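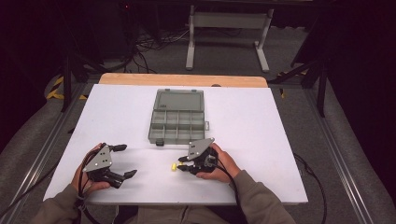

Small parts station, second room: compartment organizer with the lid folded back.

Report on the Visit to the Hiltlow Sorting and Packing Rooms
Prepared by Alby Cartwright for the Clavcombe Storage and Supply Association
31/08/2023

Members of the Association visited the Hiltlow rooms at the invitation of the site management. The purpose of the visit was to see how small loose items are sorted, stored and prepared for issue, and to gather ideas for the refit of our own supply room at Clavcombe. The visit lasted most of the morning and covered the receiving area, the small parts stations and the shelf store.

Receiving area

Incoming goods are checked against the order sheet before anything is opened. Mixed cartons go to a side bench, where the contents are divided by type and given a temporary label. At the time of our visit the stock list stood at 2,378 separate lines, most of them items small enough to be held between finger and thumb. Our hosts told us that the list had grown faster than the shelving, and that this was the main reason the small parts stations were set up.

Members asked how returns are handled. Returned items are kept apart from new stock until they have been checked, and a colored slip stays with them until they are put back in their proper place. The slips are collected at the end of each day and compared with the stock list. This takes one person less than an hour.

Small parts stations

The second room was of most interest to the group. A white board is laid over the wooden tabletop to give a plain, pale working surface. Small items show up well against it, and the board can be lifted away and wiped down without disturbing the table underneath. Several members noted that our own benches are dark and heavily marked, and that a similar board would be a modest expense.

Sorting is done into compartment boxes with clear gray lids. The lower tray is divided into small rectangular cells by thin plastic walls, and the cells are set out in two rows. The box stands toward the back of the board with its lid folded away from the worker, leaving the front of the board free for handling. Among the items was a short yellow cylindrical piece, similar in appearance to a foam plug.

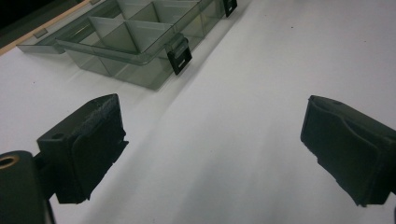

The open area in front of the box is treated as a working space only. The house rule is that nothing is stored there, and anything that cannot be placed in a cell at once goes into a tray marked for questions. Our hosts were firm on this point. In an earlier arrangement the boxes stood at the front of the table, and sleeves and cuffs caught on the open trays - a complaint that will be familiar to anyone who has worked at our east bench.

There was a useful discussion about lids. Some members prefer boxes with loose covers, which can be stacked out of the way. The view at Hiltlow is that an attached lid does not get lost and does not end up on the wrong box. A clear lid also allows the contents to be checked when the box is closed and on the shelf. The group did not reach a single view on the matter, and it will be raised again in October.

Shelf store

Filled boxes are moved to the shelf store, which can hold around 800 of them. Shelves are numbered from the door, and each box carries its shelf number on the short end. We were shown shelf 101, reserved for items with no current use that are too good to throw out. It was full.

The labels are printed on Meinecke stock and the shelving was supplied by Bistano. Members who wish to have the order details may request them from the Clavcombe office.

Matters for follow-up

The Association will ask for a price on white boards cut to the size of our two main benches. A trial of compartment boxes will be held at one bench before any larger order is placed. The present drawers will stay in use during the trial, and their contents should not be moved without a note in the supply book.

The Association thanks the staff at Hiltlow for their time and for the coffee provided on arrival. A return visit to Clavcombe has been offered, and a date will be agreed once the refit is complete.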